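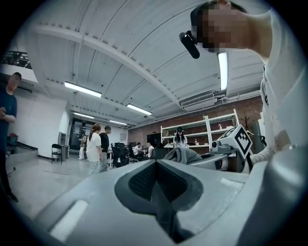 Quieting the return duct, part two

The last post ended with the blower replaced and the noise unchanged. The new motor is smoother at low speed, but the tone in the hallway was still there on every call for heat, and it still stopped the moment I opened the filter door. That pointed at the return side, where I should have started.

Some background for anyone who skipped part one. The house is a single-story ranch in Falmont with one central return, a 20 by 20 grille in the hallway ceiling. The duct behind it drops into a closet and makes a hard right turn into the furnace cabinet. The previous owner had the furnace upsized and left the return alone. The original unit moved much less air through the same opening.

I borrowed a manometer from Yara Bataineh, who balanced commercial systems before she moved into controls work. She also lent me two static pressure tips and told me to stop guessing. I drilled one test hole between the filter and the blower and another in the supply plenum above the heat exchanger, staying well clear of the exchanger itself. Readings were taken on a Saturday with all the registers open and the fan on its heating speed.

Total external static came out well above the rating on the nameplate. Most of it was on the return side, and most of that was across the filter. The filter was a one-inch pleated type, fairly clean, in the rack for 12 days. Pulling it dropped the return pressure by more than half and the tone went away completely. With the filter back in and the closet door open, there was no change, so the closet was not part of the problem.

A one-inch pleated filter in that size is fine for a small system. At this airflow the face velocity is too high, and the pleats flutter. The flutter couples into the sheet metal of the elbow, which is flat on its widest side and has no cross break. You can stop the sound for a few seconds by pressing a palm against the panel.

There were three things to fix: filter area, the elbow, and the lack of any stiffening on the flat panel.

For the filter I put in a four-inch media cabinet from Hourani. It needed the furnace inlet opened up by an inch on the left side, and I made a transition out of 26 gauge to cover the offset. The cabinet door has a foam gasket that was short at one corner. I patched it with foil tape and will replace it when the first filter is due.

The elbow was square throat, square heel, no vanes. A radius elbow will not fit in the closet. I made a vane rail from a Girkaseck kit and set the vanes at the standard spacing. Getting the rail square was the slowest part of the job, and I took it out twice. If you do this, mark the rail positions on both cheeks before the first screw goes in.

The flat panel got two lengths of angle, screwed and sealed with mastic. I had planned to line it with duct board and decided against it, as the vanes already took up the clearance.

Return static is now down 63 percent from the first reading. Total external is under the nameplate limit with a little room left. Temperature rise fell from the top of the allowed range to near the middle, which is a better place for the heat exchanger.

What remains is a faint rush at the grille itself. The stamped-face grille has poor free area, and I have a bar type on order from Pumia. It should be here in February. I will take the same set of readings before and after and post both.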